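Última actualización: septiembre

Cada verano se repite la discusión sobre los dorsales y las camisetas nuevas, y cada verano se deja para el final lo que de verdad pesa en el bolsillo de un aficionado: el calendario. En el Painemal llevamos tres temporadas pagando un abono que promete partidos a una hora y los entrega a otra. 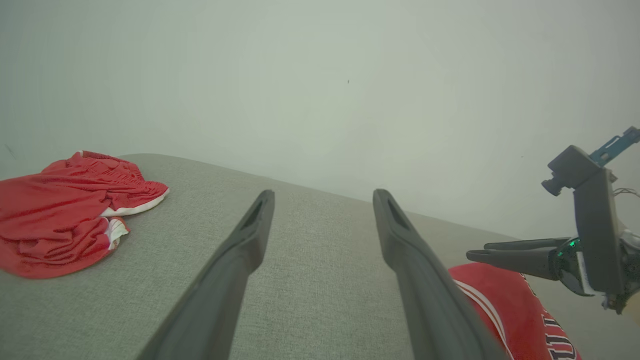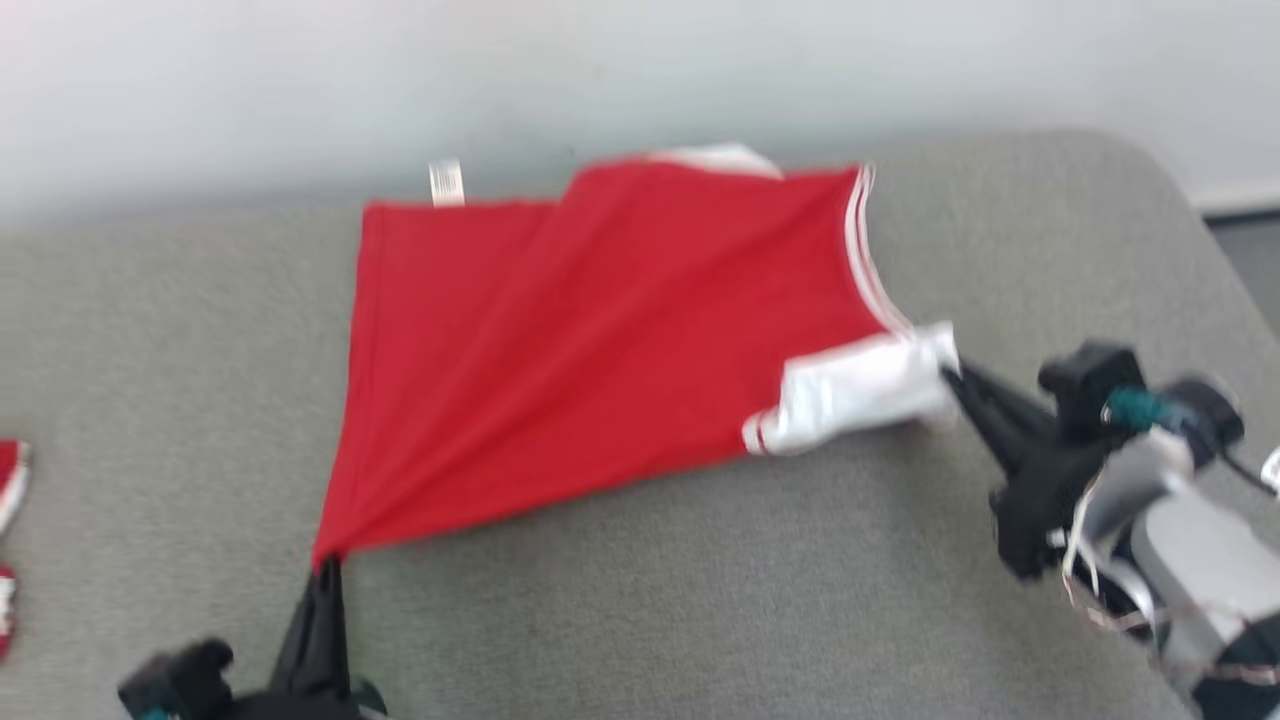 Rojo y blanco sobre tapizado gris.

El club anunció en julio que el abono general costaría 93 euros más. La subida se explicó por las obras de la grada norte y por el nuevo contrato con Skodari, la plataforma que emite la liga. De lo primero no tengo queja – la grada hacía falta y el proyecto está bien hecho. De lo segundo sí. Skodari paga por los derechos y a cambio decide cuándo se juega. La temporada pasada movió ocho partidos de casa, cinco de ellos con menos de dos semanas de aviso. El de Sturneck acabó empezando a las diez menos cuarto de la noche, cuando el último tren a los pueblos del valle ya había salido.

Se suele responder que sin el dinero de la televisión no habría equipo. Puede ser cierto. También lo es que el abonado paga por adelantado, en verano, sin saber a qué hora jugará su equipo en febrero, y que no se le devuelve nada si el cambio le impide ir. En cualquier otro espectáculo, un cambio de fecha da derecho al reembolso.

El Zunbridge lo resolvió de una forma sencilla. Si el partido se mueve con menos de tres semanas, el socio puede renunciar a su asiento y recibe la parte proporcional en la cuota siguiente. El club revende la plaza y casi siempre la coloca. No es un sistema perfecto, porque los partidos menos atractivos se quedan sin comprador, pero reparte el coste entre quien decide el cambio y quien lo sufre.

Aquí se propuso algo parecido en la asamblea de junio y la directiva contestó que lo estudiaría. Desde entonces ha salido el precio nuevo, ha terminado el plazo de renovación y de la propuesta no se ha vuelto a hablar. Yo he renovado, como todos los años. Pero la próxima asamblea debería empezar por ese punto, antes de las cuentas y antes de los fichajes, y con una respuesta por escrito.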